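Looking after match kit and boots between fixtures

Compiled for the Sokamcombe club page by Trevor Charbonneau. Updated 13 March 2004.

Rinse studs under a cold tap before the mud dries. Knock the soles together outdoors, then work a stiff nylon brush from heel to toe. Hot water softens the glue along the sole and should not be used.

Stuff wet boots with newspaper and change it after 30 minutes. Leave the laces loose and the tongue pulled forward. Leather boots take a thin coat of dubbin once dry; synthetic uppers need only a damp cloth.

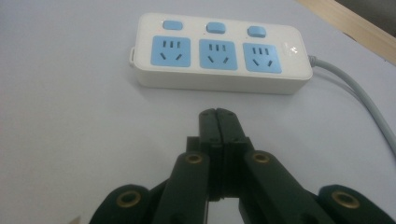 Turn shirts inside out before washing. Printed numbers crack when they rub against the drum. Grass stains should be treated with white vinegar and left for 30 minutes, then washed cool. Do not use fabric softener on shirts or socks, as it coats the fibers and holds sweat.

Shin guards are washed by hand in dish soap. Remove the ankle sleeves first if they detach. Goalkeeper gloves go in lukewarm water, palms facing out, and are pressed flat. Wringing tears the latex. 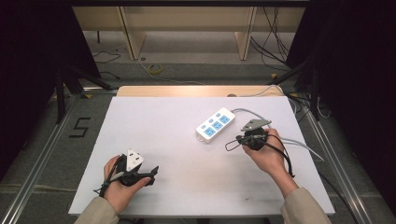
Match balls lose pressure over the winter break. Check them in February with a gauge, and moisten the needle before inserting it. A dry needle can split the valve. Store balls slightly soft on an open shelf.

Nets should be hung to dry before folding. Tie the corners with colored cord so the top edge can be found at the next setup. The Pomberg ground uses red for the crossbar side, and we have copied this.

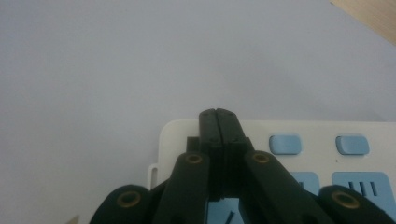 White power strip on a pale surface.

Replace studs as a full set. Grease the threads lightly and tighten by hand before using the key.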